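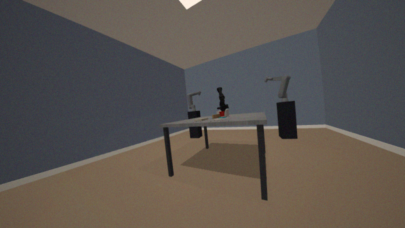

The owner of Bailly, a two-room paint shop, has spent most of her working life talking people out of white. "They come in scared of color and they leave with 20 sample cards," she says. Her own advice for a first try is a muted blue-gray on every wall, with the baseboards kept white and the floor a plain tan. "The white strip gives your eye a place to stop. Then you can do the ceiling in beige and it won't feel cold."

She opened the shop with 4000 dollars and a secondhand mixing machine. Most of the stock in the first year came from Jevance, a small maker that let her pay late. "I sold 300 cans before I bought a proper sign," she says.

Trade has been slow this spring. Customers order by phone and pick up at the back door. She expects to let people in again in June, a few at a time. What has changed is what they ask for. "It used to be the living room. Now it's the spare room, because somebody is working in there."

Her most common complaint is about preparation. People wash the walls and paint the same afternoon, or skip the filler. "Give it a night," she says. "And buy a decent brush. I've had the same one for trim since I started."

She won't say which color she dislikes most. Her own kitchen is yellow, and she has no plans to repaint it.

Bailly Paint & Paper | Contact | Copyright 2020 | Back to top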